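A dropped cup should count as a fault
3 min read

The log from our June trial says the Orken arms finished 824 pick-and-place tasks with two faults. I think that number is wrong, and I think the way we got it is a safety problem.

A fault, under the Clesis rules we work by, is a motor error or an emergency stop. If the gripper loses a cup and the arm keeps moving, the log calls it a completed motion. I went through the notes by hand and found 108 drops and knocks. None of them stopped the arms. 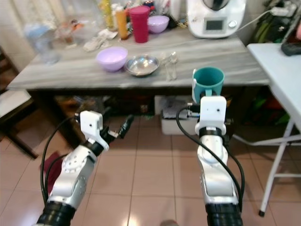 Both arms at the kitchen table, with the cup in the right gripper.

Plastic forgives a lot. Put hot coffee in the same cup and let the same grip slip, and somebody gets burned while the software reports success. I raised this in our review and was told that drops are a quality matter, to be handled later. I don't accept that split. People will stand next to these machines in their own kitchens.
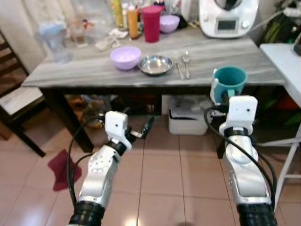

Uyên Kim wrote back after reading a draft of this that stopping on every slip would make the arms useless, and that a sudden stop over a table can do harm too. She would rather see them slow down and hold position.

I can live with that. My point is that the arm has to notice. Grip force is already measured, roughly 90 times a second, and a sudden loss of load shows up clearly in the data. We simply throw it away.

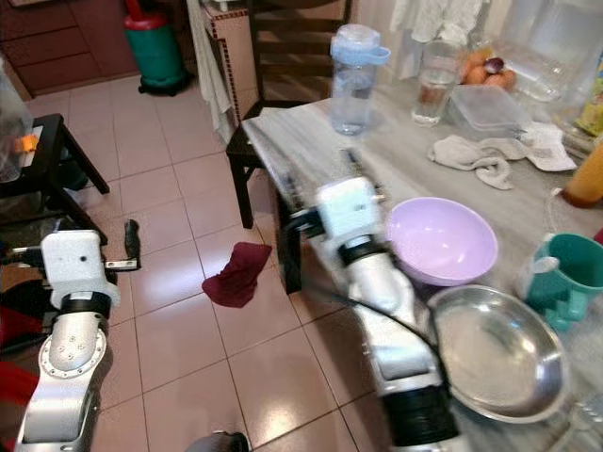

Writing it to the log would cost very little. After that we could argue about what the arm should do next, with real numbers in front of us. Until the rule changes, I won't sign a report that says two.

Holger Lundgren

Related
Celari recalls its wrist joint
What the Tanner stop button doesn't stop
Who reads the fault log?

We use cookies to improve your visit. Accept / Manage settings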